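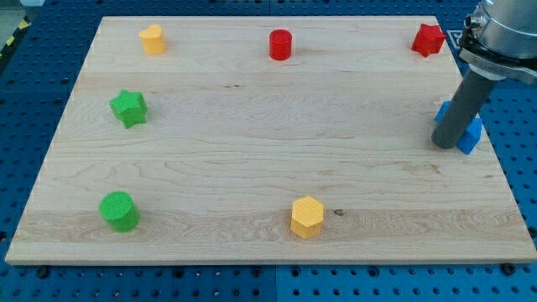
Pale wood with the grain showing, and a few coloured blocks on top.

Which Woods Ring? Testing Offcuts for a Classroom Marimba
Hiyori Ogura, Year 10 Music and Technology, Prirnby
November 5, 2020

Shares 20 | Comments 3

I started this project because I dropped a piece of wood in the workshop and it went "bonk" at a pitch I could sing! Our music room has one marimba with four bars missing, and new bars cost more than our budget, so I wanted to find out if timber from the offcuts bin could sound good enough to replace them.

Method

Mr Sekiguchi let me have three kinds of timber: Tasmanian oak, radiata pine and an old piece of jarrah from a fence at Zarkcombe. I cut every bar to the same length and width, then rested each one on two strips of foam. The foam has to sit under the spots where the bar hardly moves (the nodes), a bit less than a quarter of the way in from each end. To find them I sprinkled salt on the bar and tapped the middle until the salt crept into two lines. This was my favourite part of the whole project and I did it way more times than I needed to.

I hit each bar with a yarn mallet and recorded it on my phone, then read the pitch off a free tuner app. I made 176 recordings altogether, but had to throw out the first 20 as the ventilation fan was on.

Results

The jarrah won easily. Its note was clear and lasted nearly twice as long as the pine. The Tassie oak was in the middle, with a warm sound that my sister liked best. Pine was dull and short, although one pine bar with very tight growth rings was much better than the others, and I would love to know why.

Tuning was harder than I expected. Sanding the underside in the middle makes the note lower, and sanding the ends makes it higher. My best jarrah bar started at 1167 Hz and I was aiming for the D just above it, so I took a little off each end and checked it after every few strokes. I overshot twice – the second time I had to start the underside again.

What I would change

I would weigh every bar before cutting, and keep the timber indoors for longer. I measured the jarrah in April and again last month and the pitch had drifted. I'd also like to try resonator tubes made from PVC pipe.

We use cookies to remember your settings. Accept | Manage

Comments (3)

Tevgate Band Parent: The salt trick is fantastic, we tried it at home with a breadboard.

marlo_k: Was the jarrah oiled? Mine went flat after oiling.

Hiyori O: No oil, just sanded to 200 grit. Will test it next term!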